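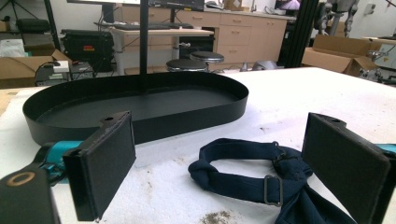 Second week with the Brova hand-held gripper kit. Webbing is still the hardest material on my list. Stiff parts forgive a sloppy approach angle; a strap folds away from the pads unless both touch it at nearly the same time.

The fine texture on the pads helps with thin fabric. Trigger travel is long, and my grip gets tired after 100 demos. Sandro Longo prefers the older Nenetti trigger. I don't.

The kit ships with 2 spare pads. I'd pay for 6.

Recent posts
Nenetti trigger, long-term notes
Cable routing on the Grikau arm
Bench cleanup, December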